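4.2 Setting the Room Thermostat (Rodska Kutent)

Complete the wiring steps in section 4.1 before starting. The thermostat must be on its wall plate and the circuit breaker must be on.

1. Press and hold MENU for 5 seconds. The display shows SETUP.
2. Use the arrow keys to select the system type. For heat pumps with backup heat, select type 2.
3. Press OK. The display returns to the parameter list.
4. Select HEAT SET and enter the daytime temperature. The factory setting is 65 °F.
5. Press OK to save.

Note: If no key is pressed for 2 minutes, the thermostat leaves SETUP and discards any value that was not saved with OK.

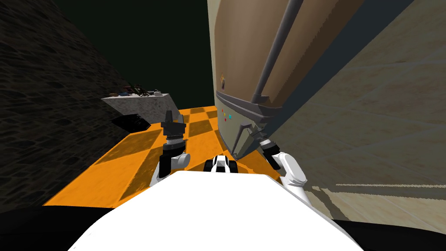
6. Select NIGHT and enter the number of degrees by which the temperature is lowered overnight. The highest value accepted is 8.
7. Enter the start and end times for the night period. Times are entered in 12-hour format. Check that AM or PM is correct before pressing OK.
8. Press MENU once to leave SETUP.

Caution: Do not change the system type while the heat pump is running. Set the mode to OFF and wait 5 minutes first. Repeated short starts can damage the compressor.

4.3 Sensor Correction

The built-in sensor may read high when the wall plate is mounted over an unsealed cable opening. Seal the opening before applying a correction. Older Hubáček wall plates have a wider opening and need the foam gasket supplied in the box.

1. Place a reference thermometer next to the thermostat, at the same height.
2. Wait until both readings are steady.
3. Enter the difference under SENSOR ADJ. Use a negative value if the thermostat reads high.
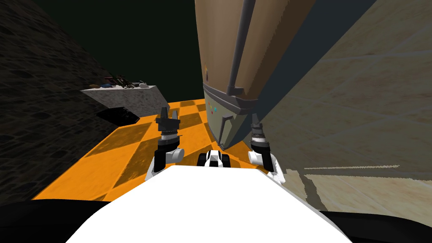

Are the settings lost during a power outage?
All saved settings are kept in permanent memory. The clock runs on the backup cell and must be set again if the cell is discharged.

Note: Zitimitz remote sensors have their own correction value. See section 5.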